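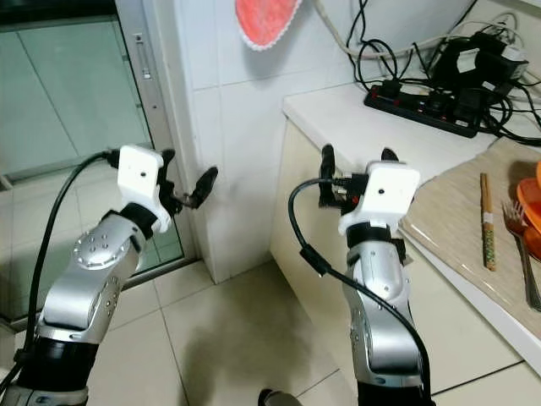 Kitchen cell, both arms raised, cable loops at left and right wrist.

Ticket 463
Cell: Lis kitchen cell, two arms, fixed base
Component: right gripper, right wrist cable, gripper driver
Priority: normal
Status: resolved, monitoring
Opened: February

Summary
Right gripper drops off the bus during two-arm bowl handling. Arm joints stay up. Left arm unaffected. Fault clears on a power cycle of the gripper and comes back within the same session.

Symptom as reported
Controller log shows code 307 (gripper heartbeat lost), then a hold on both arms. The hold is correct behavior: the coordinated task is set to stop both sides if either gripper goes missing. The fingers keep their last position until power is removed. No fault is raised on the arm joints before the 307.

Environment
Controller software: Gakeo, stock build, no local patches
Gripper driver: Sirnetti
Wrist cables: Trusemton, one per side, routed outside the arm with a service loop at the wrist
Heartbeat timeout: 74 ms (default)
Task: two-arm lift and tilt of the orange plastic bowl at the counter

Log

09:10
Pulled the controller log. All 307 entries are on the right side. Most of them fall in the tilt segment, when the right wrist is rolling. A few fall on the return move. None at idle.

09:25
Swapped the left and right gripper ports at the controller and updated the port map to match. Ran the tilt segment with no bowl. Fault stayed with the right gripper. Controller port ruled out. Ports and map restored.

09:50
Checked supply voltage at the right gripper connector under load. Within spec with fingers open, closed and stalled. Supply ruled out.

10:15
Ran the full task with the bowl at half speed. The fault did not occur in this run. Went back to full speed and got a 307 on the second tilt. Speed dependence noted. Suspect either cable movement or timing. 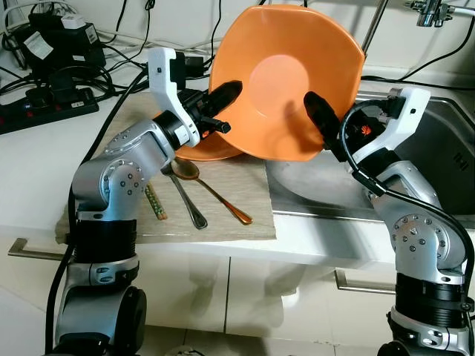 10:40
Held the arms in the lift pose and moved the right cable by hand, connector end first. Pushing the loop toward the wrist housing produced a 307 every time. Moving the section along the forearm did nothing. Same test on the left cable, no fault.

Power off. Opened the right connector. One signal pin was seated lower than its neighbors and the retaining tab was not latched. No burn marks, no broken strands. Re-seated the pin, latched the tab, pull-tested by hand. Connector closed and screws brought back to torque.

11:20
Service loop on the right side was shorter than on the left. At full wrist roll it pulled on the connector body. Released the two lower ties, fed slack up to the wrist, set the ties again. Walked the wrist through its full range in manual mode and watched the loop. It no longer goes tight at either end of travel. It also has to stay out from between the fingers, so do not add more slack than this.

11:45
Repeated the hand test from 10:40. No fault.

Wrist camera check before returning to automatic. Both fingers are in view with the gripper open, and both tips are visible. Mounting screws on the fingers checked with the driver while the arm was still disabled. Left finger of the pair took a slight turn on one screw, the rest were tight.
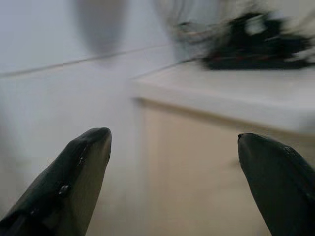
Photo: wrist camera, Lis cell log

12:10
Do not use wrist camera stills taken during a move for finger alignment. The background smears at travel speed and the edge detector picks up streaks from the counter. Stop the arm, wait for settle, then grab the still. The setup sheet has been corrected on this point.

12:30
Gripper zero redone on the right side. Left side zero not touched.

12:45
Started soak test: 3,000 open/close cycles with wrist roll at full speed, no bowl. Heartbeat timeout left at 74 ms. Raising the timeout was suggested in the original report and was not done. It would hide a bad contact and delay the two-arm hold.

17:05
Soak complete. No 307 entries. Ran the bowl task at full speed afterward, no fault.

Root cause
Unlatched signal pin in the right wrist connector, loaded by a short service loop at full roll.

Changes made
Right connector pin re-seated and latched
Right service loop lengthened, ties reset
Right gripper zero redone
Setup sheet: stills for alignment only with the arm stopped

Open items
Check whether the spare Trusemton cable has the same tab seating problem before it goes on the shelf.
Add full wrist roll in manual mode to the checklist used after any cable work.
Reopen under this number if 307 returns on the right side. Use a new ticket for the left.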